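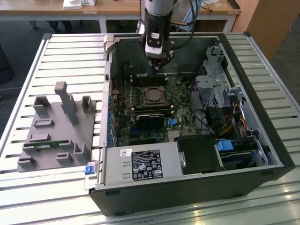

An old office tower on the bench, with the processor socket empty and one memory module waiting beside it.

Why I still open old computers

By Prasetyo Setiawan

In October our office in Findmont replaced 38 desktop computers. The plan was to send the old ones away by truck. I asked to keep them for a while, and my colleagues looked at me as if I wanted to keep the old carpet too.

My opinion is simple. A desktop that can be opened and repaired should not be called waste before somebody has looked inside. We have become used to thin laptops where the memory is fixed on the board. When one part dies, everything goes. The older towers were made by people who expected that another person would come later. You lay the case on its side and the parts are there: the power supply, the drive cage, the board with its sockets. Even the blue color of the latches is a kind of politeness – it tells the hand where to go. 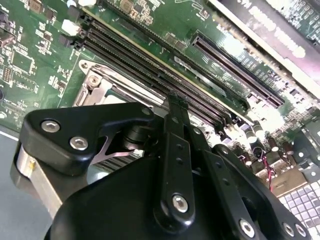 Memory is the best place to begin learning. The slots are long and easy to find, and the module fits only one way. The first time, I pushed too softly, because I was afraid of breaking the board. The processor socket needs more respect. I never touch the inside, and I do not talk or drink coffee when it is open.

Some people tell me the work does not pay. A dealer called Kotell offered us 645 dollars for all the machines together, and they are right that my hours cost more. But from these machines we made 24 good ones, and they went to a school which had asked for new computers and received only a letter. I don't know how to put this in the same table with the dealer's price.

I would like every office to keep one table, one screwdriver and one patient person for this work. If the machine is really dead, the truck can still come next month.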